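Denim

Denim is a sturdy cotton fabric woven in a warp-faced twill, in which the weft passes under two or more warp threads. This produces the diagonal ribbing that sets it apart from plain-woven cloth such as canvas. In most denim only the warp is dyed, while the weft is left white, so the reverse side is paler than the face.

Weight

Denim is graded by weight per unit area. Light grades are used for shirts and summer dresses, heavier ones for trousers and work jackets. Unwashed cloth shrinks in the first wash unless it has been sanforized – a process of controlled shrinking at the mill.

Dyeing

Indigo does not fully penetrate cotton yarn. In rope dyeing, bundles of yarn are dipped and exposed to air several times, leaving a white core that shows as the surface wears. The Tromdale mill operated 85 looms and wove cloth 105 cm wide until its closure.

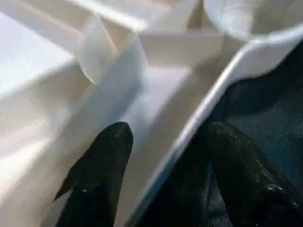

Dark navy-blue woven fabric beside a white molded structure.

Care

Dark denim is washed inside out in cold water to limit dye loss. Tumble drying at high heat weakens stretch blends.

See also: Chambray, Dungaree, Twill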